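Taller Plorkent, reparación de móviles y portátiles
Revisión de seguridad del puesto de soldadura y baterías
Revisa: Margarida Rebelo. Fecha: 8 de mayo de 2020

1. Extintor accesible: SÍ. Por fin. El perchero se ha mudado a la entrada.
2. Pulsera antiestática conectada a tierra: NO. Conectada al flexo, que también tiene su mérito. Corrige Andor Kun.
3. Baterías hinchadas en caja metálica con arena: SÍ. Falta la etiqueta.

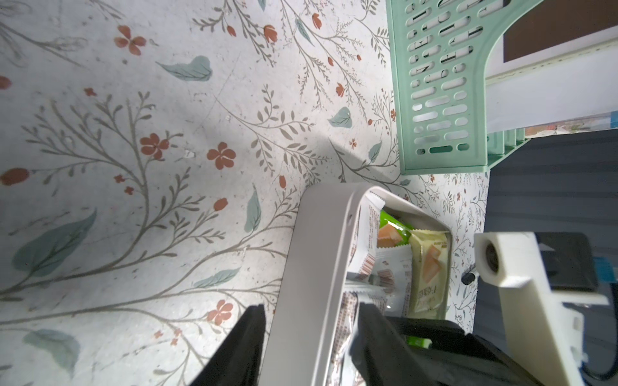 4. Soldador apagado al cerrar: A MEDIAS. Apagado estaba; en su soporte, no. La quemadura de la mesa ya tiene forma de provincia.
5. Extractor de humos: SÍ. Filtro cambiado a las 300 horas. Siguiente cambio, a las 500.
6. Alcohol isopropílico cerrado y rotulado: NO. «El de siempre» no es un rótulo.
7. Comida fuera de la zona de trabajo: PENDIENTE. Zuweira Abugri propone un cartel. Ya hay dos.
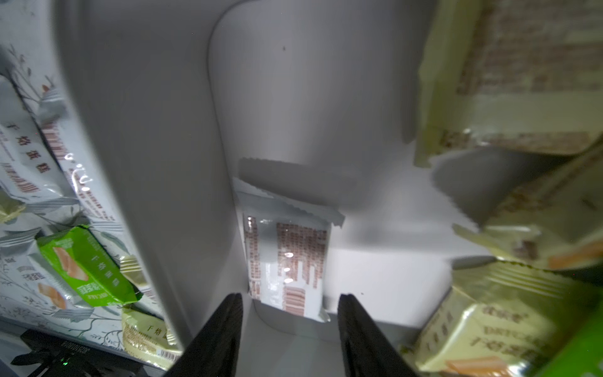 Paquete blanco con texto marrón, en un compartimento gris claro.

8. Tornillos de pantalla clasificados por modelo: SÍ, salvo el bote 18, que es un acto de fe.
9. Regleta Vomlow sin adaptadores encadenados: NO. Retirar hoy.

Próxima revisión en agosto. El punto 9 no espera a agosto.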